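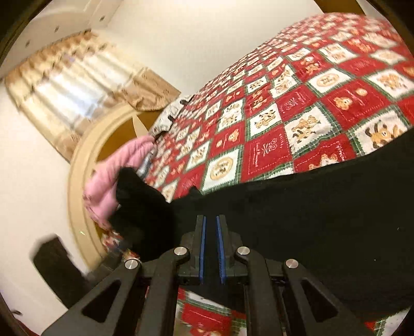
Notebook > Manipulation > Soft goods > August, Friday

Search entries
All notebooks

Entry by Edvin Halvorsen, started 14:20

Continuing with the cloth grasp question. On Wednesday's page I wrote that the policy trained on the Prornby set finds the cloth but chooses a bad place to close the fingers. Today I wanted to know if this comes from the demonstrations or from the labels we make afterwards.

What I did: I took 17 demonstrations of dark cloth on patterned bedding and went through each one by hand, without looking at the automatic labels. For every demonstration I marked the moment where I, as a human, would say "now the person has decided where to pinch". Then I compared with the label from the Rolevier script, which takes the first closing of the fingers and goes back a fixed time.

Result: the script is late in most of them. People decide early. They already turn the wrist towards a fold or an edge when the fingers are still open and the gripper is quite far from the cloth. When the script puts its mark, the approach is nearly finished, so the policy never gets the part where the choice is made. It learns how to close but it does not learn where to go. I think this explains the behavior we see – it comes down straight in the middle of the flat area and pinches almost nothing.

I used the black cloth on the patchwork bedspread as my reference view, with the fingers open and nothing between the blue pads. The large dark area gives the network very little to hold on to, only some lint. The useful thing is the small pointed fold at the upper edge, just above the gripper, and it is small compared with everything else. The bedspread has puppies, bears, red squares and white squares, and all of this is much stronger signal than one fold. If I look at the attention maps from the old checkpoint, they sit on the print. Not on the cloth.

So two separate problems, and I should not mix them:

(a) label comes too late
(b) patterned background takes the attention

For (a) I changed the script. It now goes back until the wrist rotation becomes slow, and puts the mark there. Minimum lead is 14 steps, otherwise short demonstrations get a mark on top of the grasp. I checked again on the same 17 and the marks are now close to mine, except in two cases where the person hesitates and comes back. I leave these two out for the moment. It is not a nice solution but I don't want to tune on two examples.

For (b) I did nothing yet. Obeidat suggests to mix in backgrounds by cutting and pasting, but the view from the wrist is strongly curved near the corners and I am afraid the pasted cloth will look wrong there. Maybe better to paste before the lens distortion is applied. To discuss.

Training: started one run with the new labels, 300 epochs, same seed and same learning rate as the old checkpoint. No other change! I was tempted to also switch to the bigger encoder, and this is exactly how we lost a week in the Stiretti comparison.

Note on the tilt. The bed often looks like a hill in these views and the room leans. I tried to level the images with the IMU before I marked them and it did not help me, it only made the borders ugly. I went back to the raw ones.

16:50 – loss is going down more slowly than in the old run at the same epoch. I expected this, the task is harder when the approach is longer. Do not stop it before the night.

To do next:
- look at the two hesitation cases with a second person, without telling what I marked
- print attention maps at the fold, old and new checkpoint side by side
- ask if the Prornby set has any dark cloth on plain bedding, for comparison with (b)
- write down the new script arguments on the shared page, the old text there is wrong since the spring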